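Switching to handwashing

23rd April

Print | E-mail

Our dishwasher quit in February and I still haven't replaced it. The pump went first, and then the control board. The repair estimate was $513 for a machine that is 11 years old, so I said no and started washing by hand while I looked at new ones.

I looked at two, a Skirel and a Marras. Both were fine. The Skirel was too deep for the space under our counter, and the Marras was back-ordered. By the time the store called I had gotten used to the sink.

My routine is simple. Glasses go first, then silverware, plates, and pots last. I fill one side of the sink and rinse over the other. I used to leave the tap running the whole time, and I stopped that after the first water bill.
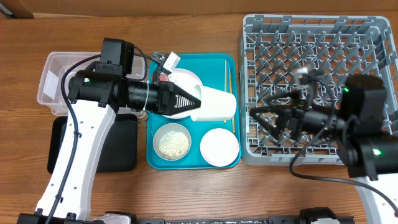
Drying took longer to sort out. Towels got soaked halfway through a big load, so now I let almost everything air dry overnight and put it away while the coffee brews. Cast iron is the exception - that gets dried right away and goes on a low burner for a couple of minutes.

My neighbor Gaetano Messina washed dishes in a restaurant for years, and he told me to soak the silverware in a tall jar while I do the glasses. It works well. He also said my water wasn't hot enough, so I bought rubber gloves and turned it up.

I may still get a dishwasher before the holidays, when we have a full house. For now the old one holds baking sheets, and the door still sticks.

2 comments | 75 shares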